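Two weeks with a used Dell tower: a review of the drive caddies (and everything around them)

I bought a secondhand Dell desktop tower from a refurbisher called Vallent because I wanted a cheap box to park old family photos on. Todor Atanasov from my block talked me into it. He has been running one in his closet since August and he won't stop bringing up the blue plastic bits inside. I rolled my eyes at him, and now I'm writing a whole review that is mostly about blue plastic bits, so here we are.

I'm no technician. I've swapped a battery in a laptop once and I own exactly one decent screwdriver set (a Turel, 23 pieces, it'll come up again).

The drive caddies

These are the reason to buy this style of case. The hard drive sits in an open plastic caddy with a bright blue latch, and the caddy goes into the bay and comes back out by hand. My old tower had four tiny screws per drive, two of them on the side you couldn't reach, and I lost at least one to the carpet every single time. With this one I had my 500 GB drive out before my coffee was ready!

The color does a lot of work, too. If it's blue, you can probably grab it. The plastic does feel a little thin along the rail, and I wouldn't want to bend it back and forth for fun, but so far mine has held up to plenty of fiddling. 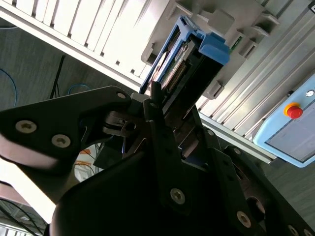
Getting around inside

Lay the case on its side, get the cover off, and it's surprisingly roomy in there. The board is the usual Dell green with the logo printed on it in white. Memory slots are in a neat row next to the processor, with latches at the end, and I could get both thumbs on a stick without scraping my knuckles on anything. The little coin battery is down between the expansion slots — mine was dead on arrival, so I got to know that spot quickly. I pried it out with a plastic pick and the new one clicked right in.
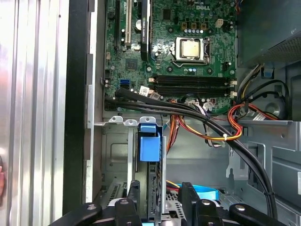
I do wish the processor area came with some sort of diagram on the inside of the door. My copy of the manual was a download, 436 pages covering about every model under the sun, and finding the right page took me longer than the repair. Vallent tucks a one-page sheet in the box but it only tells you how to plug in a monitor.

Cables, my least favorite part

Okay, so this is where I take a star off. The power wires come down from the supply in a fat bunch and then wander across the floor of the case, and the thick black cable goes wherever it pleases. There's a small zip tie holding some of the colored ones together and that's your cable management. I bought a bag of Plultden hook-and-loop straps and spent a happy evening on it, and it's better now, though I still have to nudge things aside when I put the caddy back.

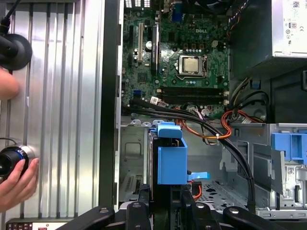
The data cables are long enough, at least. I've seen people complain that theirs pull tight once the drive is seated and I didn't have that trouble. The power plug is another story. It's a snug fit on the drive and there isn't much room for fingers, so I ended up rocking it side to side, very gently, saying rude words. Pull on the connector and leave the wires alone. 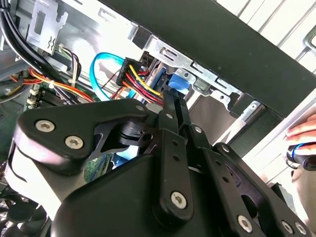 Metal edges were fine on mine, by the way. The drive cage has all sorts of slots and cutouts stamped in it and I expected to bleed, and I only got one scratch, from the Turel screwdriver case of all things.

What I paid and whether I'd do it again

I paid 20 dollars extra for the second caddy and would pay it again. I looked at a new Egan case first, which is prettier and has a window, but the drives screw in and I'm done with that forever. If you want something quiet and good-looking for the living room, keep shopping. If you want a box you can open on the kitchen table and swap a drive in without hunting for your glasses, get one of these.

Four stars out of five. I'll add a note if the latch ever snaps.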